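Contra el escritorio vacío

Por Rasa Paju

Desde febrero trabajo en casa, y desde febrero me aconsejan vaciar la mesa. Mi compañera Elsie Catterall me mandó un artículo donde se decía que una persona ordenada necesita solamente 2 objetos a la vista. Lo leí con respeto y no estoy de acuerdo.

Guardar todo en cajones es fácil el primer día. Después uno necesita un clip, abre tres cajones, encuentra las pilas viejas y olvida la carta que quería terminar. En Valgate, donde trabajé antes, teníamos un armario muy bonito para el material y cada semana alguien compraba cinta adhesiva que ya existía dentro.

Yo prefiero el organizador de rejilla. No es elegante, lo admito, y el polvo entra por todos los agujeros. Pero veo lo que tengo. Las carpetas están de pie, los clips están juntos aunque se enreden entre ellos, y una nota adhesiva arrugada me recuerda que todavía debo una respuesta.

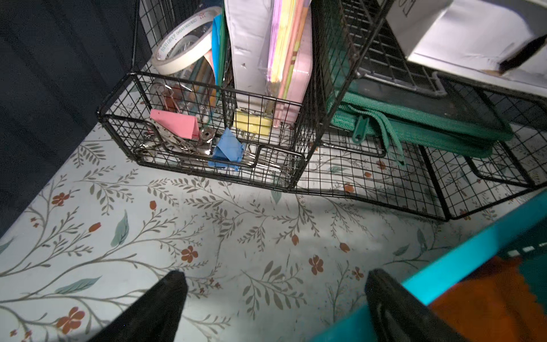 También defiendo el papel adhesivo con flores para cubrir la mesa. Mi hermano dice que es cosa de cocina. Puede ser — pero la mesa es mía y paso muchas horas delante de ella. Con el tiempo se raya un poco y no me molesta.

Cada sábado tiro las notas que ya no sirven. Las otras se quedan donde puedo verlas.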